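Clear-Bin Service Promises a Tidy Bedroom in an Afternoon, but the Sums Are Less Tidy

July 2019

Trulau, the home organizing firm, has started selling a one-room package it calls the Trirnov method, and the pitch is hard to miss if you have opened a local paper lately. For $545, two organizers come to your home, empty one bedroom onto the bed and the nearest table, and put what you keep into see-through plastic bins. The company says you will "never lose a sock again."

That is a large claim for a plastic box.

The package covers 4 hours of work and up to 15 bins. Anything past that is extra, and the price list for extras was not on the company's website when we looked. Efren Yap, who runs bookings for Trulau, said customers get a written quote before anyone shows up. He would not say how many of them end up paying more than the base price.

The idea behind the method is simple enough. Drawers and cardboard boxes hide things, the firm argues, so people buy a second one of whatever they can't find. If the bin is clear, you see what you own. Small items like jewelry, socks and makeup sponges go in first because they are the ones that wander. Bedding, coats and stuffed animals wait until the end.

Henrike Rothe, who has cleaned houses for a living since before organizing had a method, isn't impressed. "Clear bins look good the day you fill them," she said. "Then you drop one more thing in, and one more, and now you have a junk drawer with a window."

She also questions the order of work. Emptying everything at once is fine if the job gets finished that day, she said, but a family with kids may find itself looking for a place to sleep at nine at night with the quilt still buried. Yap said that has not been a problem.

Trulau points to a customer survey it ran in May, in which most people said they were satisfied. The survey went out the same week the rooms were done. Asked if anyone had gone back later to see what the bins looked like, Yap said a follow-up was "under discussion."

There is the matter of laundry, too. The method sorts by type, and it has little to say about whether the things being sorted are clean. A sock with gray specks on it goes in the sock bin the same as any other unless somebody stops and sets it aside.

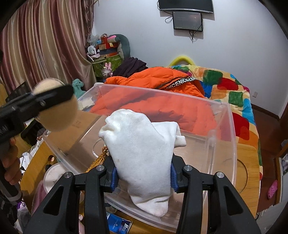 Wiebke Petersen, who booked the package for the bedroom her daughter uses, said she liked the result and would think twice about the price. The bins themselves were the cheap part, she said. What she paid for was having somebody else in the room making her decide about each toy. "I could have asked my sister to do that," she said. "She would have been meaner about it, though."

Her one complaint was that the bins stack badly once the lids bow, and hers bowed early. Trulau says it will swap any damaged lid in the first 2 months. After that, customers can buy replacements from the company.

The firm plans to add closets and kitchens to the service. Prices for those have not been announced. Bookings for bedrooms are open now, and a deposit is due when you sign. Readers who are tempted may want to ask for the list of extras first, and get it in writing.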